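발표 메모 – 소음 얘기 (20분, 질문 5분 따로)

물 한 모금. 마이크 확인. 바로 시작.

## 1. 도입

- 인사 짧게. 회사 소개는 건너뜀, 프로그램북에 있음
- 질문 먼저 던지기: "오늘 오전에 동료 말 못 알아들어서 되물은 분?"
- 손 드는 거 기다릴 것!! 지난번에 그냥 넘어가서 썰렁했음
- 주제: 넓은 작업장의 **울림**. 소음 크기 말고 울림

## 2. Fluldale 현장

면적 1,188제곱미터. 칸막이 거의 없음. 바닥 콘크리트, 벽 도장 마감. 소리가 갈 데가 없음.

직원 설문 17명. 제일 많이 나온 불만이 기계 소리일 줄 알았는데 사람 목소리였음. 저쪽 끝 통화 내용이 다 들린다고. 정작 옆사람 말은 뭉개지고.

여기서 박수 한 번 치기. 이 강당이랑 비교 – 강당은 금방 죽음. Fluldale은 꼬리가 길다. 녹음 파일 틀기 (안 나오면 그냥 말로 설명하고 넘어감)

슬라이드 넘김. 천장 얘기로.
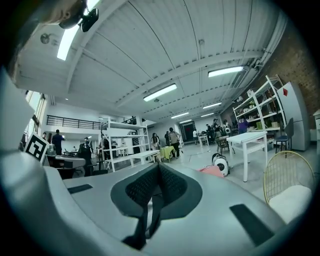
*넓은 작업장의 흰색 골판 천장. 노출된 보, 형광등.*

천장이 딱딱하면 소리가 그대로 돌아온다. 보가 있으면 좀 흩어지긴 하는데 흡수랑은 다른 얘기. 흩어짐 ≠ 흡수, 이거 꼭 두번 말하기. 청중 절반은 헷갈려함.

## 3. 뭘 했나

- 1차: Platow에서 벽 패널만 시공. 효과 별로. 예산만 씀
- 2차: 매다는 흡음판 300장. 조명 사이사이로 배치
- 조명 가리면 안 됨, 스프링클러도. 도면 세 번 다시 그림 ㅠㅠ
- 설치 11일. 야간만. 9월이라 그나마 덜 더웠음
- Mac Giolla 쪽 측정 결과는 다음 슬라이드. 그래프 축 설명부터 하고 숫자로 갈것

저주파는 거의 그대로. 숨기지 말고 먼저 말할 것. 환풍기 웅웅거림은 흡음판으로 안 잡힌다. 방진이 따로 필요. 질문 들어오면 Hukorgate 사례 꺼내기 (백업 슬라이드 맨 뒤)

## 4. 비용 – 시간 없으면 통째로 생략

자재보다 고소작업대 임대료가 더 나갔음. 웃음 포인트였는데 지난번엔 아무도 안 웃음. 그냥 담담하게.

유지관리: 먼지. 일년에 한번은 털어야 하는대 이것도 고소작업대 또 부른다는 뜻.

## 5. 마무리

- 벽부터 손대지 말고 천장부터 재보기
- 설문은 시공 전에. 끝나고 하면 비교할 게 없음
- 저주파는 별도 예산
- 감사 인사, 연락처 슬라이드 띄워놓고 질문 받기

예상 질문: "식물 놓으면 안 되나요?" → 화분 몇 개로는 차이 거의 없음. 보기엔 좋음.
"사무실에도 되나요?" → 됨, 층고 낮으면 붙이는 타입으로.

클리커 건전지 챙길것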